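《Tildale 河边的夏天》(中文版,上下册)
Stetau 童书 · Gemness 少年小说系列 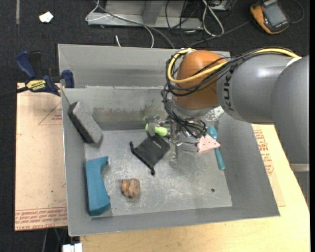

这是一部给小学高年级和初中学生读的长篇小说,作者 Melati Govindasamy,中文版也由作者本人写成。全书分为上下2册,共33章,两册装在同一个纸套里出售,不单卖。

内容介绍

十三岁的女孩雅妮和外祖父住在 Tildale 河边的一个小镇上。外祖父从前是摆渡人,镇上修了桥以后,渡船就停在岸边,船底慢慢长了草。雅妮的母亲在很远的城市里工作,每个月写一封信回来。雅妮把信放在一个饼干盒里,她已经会背其中的大部分。

夏天刚开始的时候,上游下了很大的雨,桥的一段被水冲坏了。镇上的人忽然又需要渡船。外祖父的腿不好,不能长时间站在船上,可是他也不愿意把船交给别人。雅妮想要试一试。外祖父说她太小,镇长说女孩子不可以,她的好朋友多米说她一定会掉进水里。

雅妮确实掉进水里了,是在第四章。后面的故事请读者自己去看,我们只说一点:船上来过一个带着大箱子的客人,他每次只坐到对岸,马上又坐回来,从来不下船。雅妮很想知道箱子里是什么。

上册主要讲雅妮怎样学习撑船,怎样和外祖父争吵又和好。下册讲桥快要修好的时候,镇上的人对渡船应该留下还是卖掉有不同的意见,雅妮的母亲也在这个时候回来了。母亲回来以后,家里的事情反而变得比较复杂。

适合谁读

我们建议的年龄是九岁到13岁。九岁、十岁的孩子如果平时读书不多,可以和大人一起读,每天晚上读一章。每章的长度差不多,大声读出来正好是睡觉以前的一段时间。再大一些的孩子可以自己读完。

书里有两处比较难过的情节。一处是第十二章,雅妮家的老狗死了。另一处在下册的中间,外祖父住进医院,有几天大家不知道他能不能回家。写得不可怕,但是对这样的事情比较敏感的孩子,家长最好先看一遍,然后决定怎么跟孩子谈。书里没有打架,也没有恋爱的内容。雅妮有一次对外祖父说了很不好听的话,后来她道歉了,道歉的那一段用了整整一章。

关于语言

中文是我的第四种语言。我小时候在家说泰米尔语和马来语,上学以后学英语,中文是成年以后才开始学的。所以这本书的句子比较短,成语也用得少。起初我担心读者觉得太简单,编辑却让我保留这个样子,她说雅妮说话本来就是这样直接的。书里凡是有关船和河水的词,例如“篙”“缆绳”“回水”,第一次出现的时候,在页面下方都有小注,每一条注都写得很短。

拼音只加在注释里的生字上,正文没有拼音。有老师问过我们,会不会出一个全文拼音的版本。目前没有这个计划。

从书中摘录

“外公把篙递给我的时候,没有马上放手。我们两个人各抓着一头,好像在拔河。他看着河,我看着他。

‘水往哪边走?’他问。

我说往南。

‘谁都知道往南。我问的是这里,船底下。’

我低头去看。水是黄的,什么也看不见。我把手伸进去,手指被轻轻地往后推。

‘往后走。’我说。

外公这才放开了手。”

(上册,第三章)

装帧和纸张

平装,线装订,可以平摊在桌子上。正文用的是米色纸,字比一般的少年小说大一号,行与行之间留得也宽。上册封面是蓝绿色,下册封面是橘红色,书脊放在一起可以连成一条河。外面的纸套用较厚的灰卡纸做成,右侧开口。纸套在运输的时候有可能被压出折痕,这种情况不影响书本身,我们不换纸套,请您谅解。书本身如果有缺页、倒装、墨迹,请写信给我们,我们会换一套新的。

每章开头有一幅小的黑白插图,下册最后有一张手绘的 Tildale 河地图,折起来放在封底里面的口袋里。地图比较薄,请打开的时候慢一点。小读者常常把它贴在墙上,这样也很好。

两册合起来近500页,放在书包里有一点重。如果孩子要带到学校去读,一次带一册就够了。

和系列中其他书的关系

Gemness 系列的每一本书都是独立的故事,没有先后的顺序。同一系列的《Sumampouw 的面包店》里,那位总是忘记关烤炉的阿姨,在本书下册也出现过一次,她坐船过河去买面粉。没有读过那一本的孩子,不会有看不懂的地方。读过的孩子大概会很高兴。

给老师和读书小组

我们准备了一份阅读讨论单,可以随书一起索取,不另外收费。讨论单上的问题没有标准答案,比如:外祖父为什么不愿意把船交给别人?如果你是镇长,你会把渡船卖掉吗?带箱子的客人有没有说谎?最后一个问题请放在全部读完以后再谈,否则会提前知道结局。

班级一起订购的时候,请在备注里写上学校的名称和需要的套数,我们会先回信确认,再安排寄出。学校需要的发票也请在备注里说明抬头。因为我们是很小的出版社,回信通常在下午四点以后,请稍微等一等。

常见的疑问

有没有电子版?
暂时没有。有声书正在录制,由作者朗读上册,下册由谁来读还没有决定。

可以只买下册吗?
对不起,不可以。如果您的上册遗失了,请写信告诉我们,有时候仓库里会有封面稍微损坏的单册,可以便宜一点给您。

有作者签名吗?
十一月印出的那一批里,有一部分在上册的扉页签了名。签名本是随机寄出的,我们不能保证您会收到。如果是送给孩子的生日礼物,可以在备注里写上孩子的名字,作者在仓库的那几天会尽量写上。

这个故事是真的吗?
Tildale 河是我想出来的。但是我的外祖父真的教过我怎样站在船上,他说膝盖不要伸直。这句话我原样写进了书里。

读者留言

“女儿读到第四章笑得很大声,读到第十二章就不说话了,第二天自己又从头开始读。”

“我在班上读给学生听,每天一章。有一天放假,学生要求补读两章。地图只有一张,大家抢着看,希望以后可以多放一张。”

“故事很好。我觉得下册的开头有一点慢,镇上开会的那两章我儿子跳过去了。插图非常喜欢。”

“字大,纸不反光,晚上读眼睛舒服。纸套收到的时候有一个角压坏了,书没有问题。”

商品资料

书名:《Tildale 河边的夏天》(上下册)
作者:Melati Govindasamy
出版:Stetau 童书
系列:Gemness 少年小说
语言:简体中文
装帧:平装,附纸套和折叠地图
发货:付款以后由 Stetau 仓库寄出,偏远地区需要的时间较长
退换:没有拆开塑料膜的可以退货,寄回的邮费由买方负担;有印刷问题的由我们负担

同系列推荐:《Sumampouw 的面包店》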